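Jidesine sets folding standard for Stidbridge linen store

April 30, 2022
By Jussara Araújo

Laundry contractor Jidesine has issued a single folding standard for the small towels it supplies to guest houses in Stidbridge, replacing the separate methods used at its Kirkau and Hung sites. The standard covers hand towels and face cloths. Bath sheets and table linen are handled under an older document, which stays in force.

Under the new text, a towel is laid flat, smoothed from the centre outwards and folded twice along its length, then once across. The finished piece must be a rectangle with its long side parallel to the table edge. Care tags are turned inwards before the second fold. Pieces that fail are shaken out and started again - re-pressing a bad fold is no longer allowed.

The two sites had used different finished sizes since December, and mixed stacks did not sit level on the shelves. A stock check found 3,730 small towels in circulation, of which 1,093 had been folded to the wrong size for the shelf they were stored on.

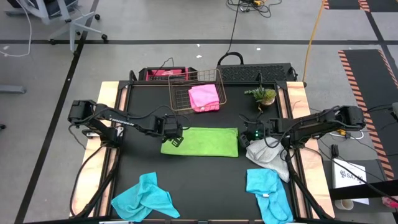 Small towels at the folding table: a lime-green one folded flat, two blue ones, one crumpled and one partly folded, and a pink one in the wire basket.

Folded pieces go into open wire baskets, which replace the closed tubs used until now. Jidesine said the mesh lets staff check the colour of a stack without lifting it out. Each basket is to hold one colour only once it leaves the table, although mixed colours may be worked on at the same time.

Colour sorting itself is unchanged. Blue remains the code for washrooms and pink for bedrooms, while green is kept for kitchens. Grey cloths are treated as general stock and are folded last.

The standard was tried on 106 loads at Kirkau before it was adopted. Folding took slightly longer per load during the trial, but fewer stacks were sent back from the store. Hung will change over when its present stock of tubs has been cleared - no date has been given. Printed copies of the folding sheet will be fixed above the tables at both sites.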